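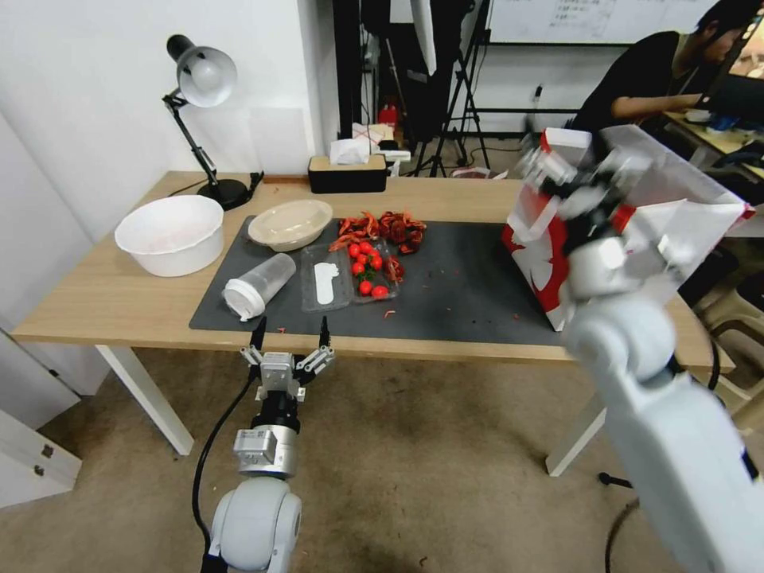
# Hindarell Table Clearing Set

A collection of recordings and notes on clearing up a table after people have eaten at it. The meals are mostly snacks and takeout: shellfish, fruit, noodles, dumplings, iced drinks. The table is left as the last eater left it, and the work is to get it back to a bare mat.

Maintained by Siebe Boersma. Labels and written notes by Mohandas Kartha.

## Contents

- `sessions/` one folder per cleared table
- `notes/` plain text notes, one per session
- `labels/` item lists and step labels, CSV
- `menus.csv` what was served and on what
- `CHANGES.md`

There are 1137 sessions in this release. 3939 labeled steps go with them. A step is one item going to one place, or one wipe of the mat.

## What is on the tables

Every session has a mat. Beyond that the tables differ. The items that come back most often:

| Item | Where it ends up |
|---|---|
| Shells, pits, stems, peel | food waste |
| Used tissues | trash |
| Clear cups and lids | trash, lid left on |
| Plastic spoons and forks | trash |
| Divided trays | emptied, then trash |
| Bowls | basin |
| Uneaten fruit | stays in its tray, or moves to a bowl |
| Tissue box | stays on the table |
| Desk lamp | stays on the table |
| Paper shopping bags | used as the trash bag if marked so in `menus.csv` |

Uneaten food counts as food. Tomatoes with the stems still on are not waste, and a session where they went into the trash is labeled `food_lost`. We argued about half-eaten items and settled on waste for anything with a bite in it.

## Crayfish sessions

These are the messiest tables in the set and get their own tag, `shells`. The pile is usually left straight on the mat. Legs and bits of claw come loose when the pile is lifted, and the small red crumbs stay behind. A table is not marked clear until the crumbs are gone too.

Notes on labeling:

1. The pile is one item, however many trips it takes. Each trip is still its own step.
2. A shell that falls off the mat gets the `dropped` flag. If it is picked up later, add a second step.
3. Crumbs are labeled as `crumbs`, never as `shells`, even when a large piece is mixed in with them.
4. Wiping before the pile is gone is allowed. Mark it `early_wipe`.

Oil from the sauce stains the mats. Mats were washed between sessions, but some of the later Plurnmont tables show old marks. Do not label these as spills.

## Where it was done

Two rooms, Plurnmont and Wan. Plurnmont has the longer tables and most of the shellfish. Wan was used for drinks and dry snacks, and its 400 sessions are shorter. The room is given in column 3 of `menus.csv`.

## Label fields

- `session` number, no leading zeros
- `step` starts at 1
- `item` from the item list, lowercase
- `from` mat, table, floor, container
- `to` trash, food_waste, basin, stay, other
- `flag` blank, or one of `dropped`, `food_lost`, `early_wipe`, `spill`
- `labeler` SB or MK

`to` is blank for wipes.

## Known problems

- 70 sessions have no menu entry. The sheet for one Friday was lost and we did not try to guess the dishes.
- "Bowl" and "basin" were swapped in some of the early labels. The large deep one is the basin. The ones we found are fixed, see `CHANGES.md`.
- Cups lying on their side are labeled the same as standing cups. Whether a cup still had liquid in it was not recorded before July.
- Tissues stuck to a tray were sometimes counted with the tray.
- Labels for clear plastic on the mat are less reliable than the rest. Lids and flat trays were missed more than once on the first pass.

## Using the labels

Load `labels/steps.csv` and join on `session`. Sort by `session`, then `step`. The rows in the file are in the order they were entered, so the step numbers will jump if you skip the sort.

The item list is shared with the Jerkari dishwashing labels, and a few names in it (`rack`, `plug`, `brush`) never appear in this set.

Corrections go to Siebe. Include the session number and the step.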